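Strawberry season, and a letter from Dagmar

My mother kept a garden journal for 44 years, and I have been putting off reading it for two. It lives in a shoebox on top of the bookcase, nine little notebooks held together with a rubber band that gave up long ago. Last week it rained and rained, the beans were already in, and I finally made a pot of tea and took the box down.

I expected a lot of weather, and there is a lot of weather! She wrote down every late frost, every hailstorm, and every time the neighbor's chickens got under the fence. But tucked in between the frosts are all these people. There's Radomír Hudec, who traded her a wheelbarrow for two rows of garlic and then came back in October wanting to trade again. There's a whole page on Ginette Picard's plum jam, which my mother thought was too sweet and asked for every single year anyway. I remember that jam. We ate it on toast standing up in the kitchen, and I'd give a great deal for a jar of it now.

The part that got me was a letter folded into the fourth notebook, from Dagmar Charvát, her oldest friend. Dagmar had moved away by then and was trying to grow peppers on a balcony, and she wanted to know why the leaves were curling. My mother must have answered her, but of course I only have the one side of it. The next entry just says "wrote to D., told her less water." That was her advice for most things, including me.

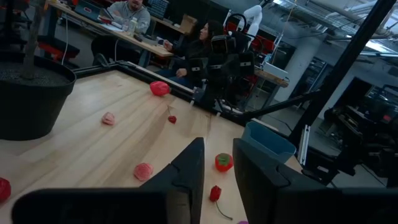 Little bits of red and pink on the table, very much Mom's colors.

So this year I'm planting the way she did, or trying to. That means strawberries along the south wall, peppers in the big pots, and marigolds wherever there's a gap. She spaced her tomatoes much farther apart than I ever have - mine usually end up as one big thicket by August and I have to crawl in to find anything. I've measured it out properly this time, with string and everything.

I haven't decided what to do about the notebooks themselves. My cousin Oľga Malý thinks I should type them all up so the rest of the family can have a copy, and she's probably right, though it comes to more than 300 pages and my mother's sevens look exactly like her ones. I may start with the jam years and see how far I get. If any of you can read old pencil that's been rained on, please do write to me.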